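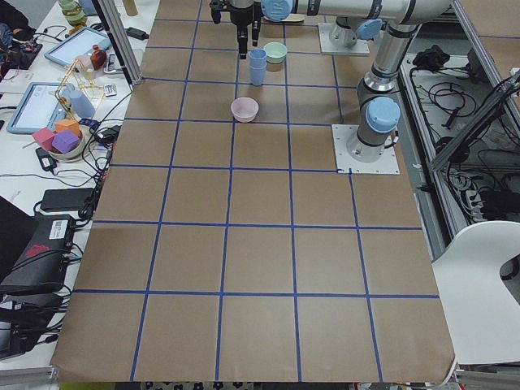

Cell layout for the unstacking runs. Cups at the far end, pink bowl one row nearer.

December, notebook 2, A. Lill

Entry for the cup fault, written up while I'm still cross enough to remember it.

The job was unstacking. Take the top cup off the bottom cup, put it down in the next free cell, leave the bowls alone. A toddler can do this, and a toddler doesn't need a 300-line config file. Wostex want it running unattended over the lunch hour, so the plan was 300 cycles with me at the desk doing something useful.

First stretch fine. Then the gripper went down, closed, came up with both cups, carried the pair across and opened. Log says "release OK". No fault, no warning. Next cycle it went back to the old cell, closed on nothing at all, lifted nothing with great care and put it down next door. Also "release OK". It was still doing this when I came back with my tea, and it had got very good at it.

What I know so far:

Grip height was wrong. Someone had put the Clindport offsets back in, and those were measured for the old cups, which were taller. With the new ones the fingers close too far down and squeeze the inner cup through the outer one. Sometimes they part, sometimes they don't. I say someone. The change is under my login.

Grip check does nothing useful. It asks whether the fingers have stopped moving. They have also stopped moving when they are shut on thin air. Iordache's version of the script compares the final finger gap with the expected cup width, and I took that bit out in the autumn because it was "noisy". There is a comment from me saying so. It has an exclamation mark in it.

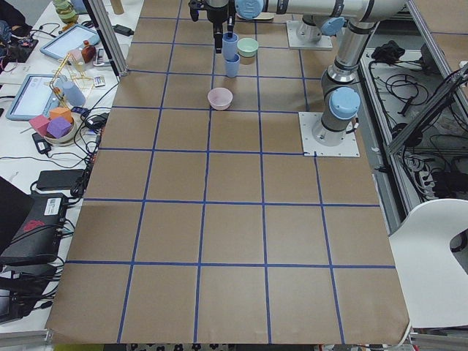
With the height corrected I ran it by hand at slow speed, one step at a time, finger on the stop. Clean lift each time I tried it, but I don't trust a fault that goes away while I'm staring at it, so I'm not calling it closed.

The safety bit, and please read this one. While it was moving nothing about, I reached in to put the cups back without pausing the program. It was between cycles. It did not stay between cycles. The arm came down a hand's width from my wrist and I swore loudly enough to be heard in Pledville. No contact, no injury, near-miss form filled in. The rule about pausing before reaching in is on the wall in my own handwriting.

To do:
- gap check back in, and fault out on an empty grip
- 2 empty grips in a row = full stop, arm parks
- lock the offsets file
- ask Iordache nicely for the original script
- no unattended lunch run until all of that is in. Have told Wostex. They took it well, or the line dropped.

Tea cold. Bowls untouched throughout, for what it's worth.

A.L.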